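A morning among the towels at Gromel

I'll admit I went in thinking there wasn't much to say about towels. You wash them, you fold them, you shove them in the closet and lean on the door until it clicks. Then I spent a morning with the woman who runs the linen room at Gromel, a guesthouse laundry that handles bedding and bath linen for small hotels, and I came home and emptied my whole closet onto the bed.

She asked me to leave her name out ("my sister already thinks I talk about work too much") and handed me a cup of coffee before I'd got my coat off. The room is smaller than I'd pictured. Shelves to the ceiling, a radio, a window that sticks. She came here in June after years at Trukarmont, a bigger place, where 200 bath towels before lunch was a slow day.

"I don't miss it," she said. "Well, I miss the cafeteria."

I asked her what people get wrong at home, and she didn't even need to think. Fabric softener! She's very much against it on terry cloth. "It coats the loops. You get a towel that feels lovely in your hand and then just pushes the water around your back." She uses less detergent than I do, too, and she shakes every towel out hard before it goes in the dryer – one good snap, holding two corners, like you're cracking a sheet over a bed.

Then we got on to folding, and I have to say she's got opinions. At Gromel the bath towels go in thirds lengthwise, then in half, then in half again, so the fold faces out on the shelf and you never see an edge. Hand towels are done the same way but stop one fold sooner. Washcloths she just stacks flat. "Don't roll washcloths. They unroll the second you look at them, and then you've got a drawer of little commas."

Rolling is fine for bath towels, she says, if your shelves are deep or you keep them in a basket. She showed me the trick of folding one corner down first, so the end makes a pocket and the roll tucks into itself. Mine came out looking like a croissant. She was kind about it.

What about twisting, I wanted to know, because my mother always wrung everything out like she was angry at it. 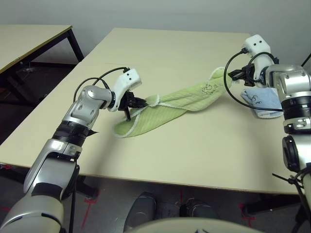 My mother's method got a mixed review from the linen room: a gentle twist was all right for a towel you'd rinsed by hand, she told me, but wringing it as tight as it would go was hard on the hems, and the binding was usually the first thing to give. She'd rather press the water out against the side of the tub and let the line do the rest.

She mends bindings herself, by the way. There's a sewing machine in the corner and a tin of thread in every color you could want, and a Nørgaard-blue bathrobe belt was waiting its turn. 

I asked whether she buys nice towels for her own house. She laughed and said she has a set from Nygård that she bought with her first paycheck here, and the guests get them, and she dries off with whatever's oldest. The old ones are thinner and dry faster, and she likes that. When they're past it, they get cut up for the floor.

Before I left she gave me one piece of homework: take everything out, keep two bath towels per person plus one spare set, and put the freshly washed ones at the bottom of the pile so they all get a turn. I've done the first part. The rest is still on the bed, and I'm sleeping on the couch tonight.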